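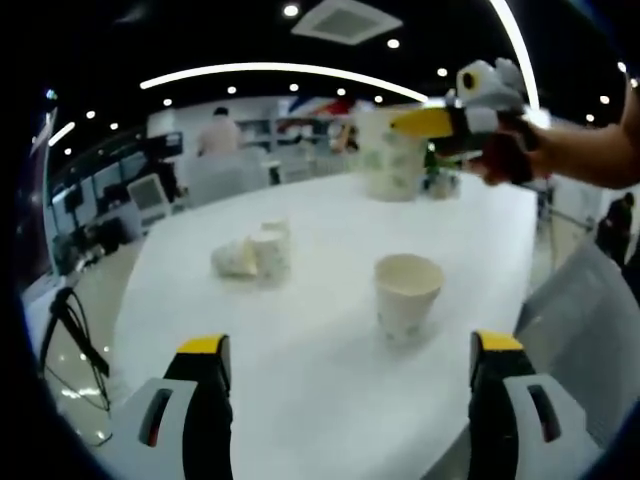 Café supervisor, Tarnwood Community Centre

Tarnwood Community Centre is looking for a supervisor to run its café, which serves people using the hall, the library room and the playgroup, as well as anyone who walks in from the street. The post is permanent, 30 hours a week, and includes some weekend work on a rota shared with the deputy.

The café had its kitchen refitted last winter and now opens from 8.30am to 4pm. The menu is short: soup, toasted sandwiches, jacket potatoes, cakes and hot drinks. Most of the baking is done in the kitchen. Bread comes from Bartoš, the bakery in Kurnton, and is delivered before opening.

What the job involves

Opening up and cashing up on the days you are in
Planning the weekly menu and placing orders with suppliers
Supervising a team of 7, most of them part time
Keeping the food safety records and allergen sheets up to date
Catering for room bookings – usually tea and a cold lunch, for groups of up to 124
Serving at the counter when it is busy

What we are looking for

You will have worked in a café, canteen or pub kitchen and will have been in charge of a shift. A level 3 food hygiene certificate is needed, but if you hold level 2 we will pay for the course. You should be comfortable using a till and a simple spreadsheet. A driving licence would help with trips to the cash and carry in Cirness, though we can work round it.

Pay and conditions

The salary is £1,255 a month before tax, with a workplace pension, a free meal on shift and a parking space behind the building. Holiday is 28 days a year including bank holidays. There is a probation period of 15 weeks. We would like the new supervisor to be in place before the autumn classes begin in September.

How to apply

Send a CV and a covering letter of no more than one page to Veronika Imhof, centre manager, at the address on our contact page, or hand them in at reception. Please give two referees, one of them a recent employer. We don't contact referees before interview.

The closing date is 1st May. Interviews will be held at the centre with Veronika Imhof and Jozef Verstraete, and will include half an hour in the kitchen. If you would like to look round first, ask for Jozef at the counter, any time after the lunch service.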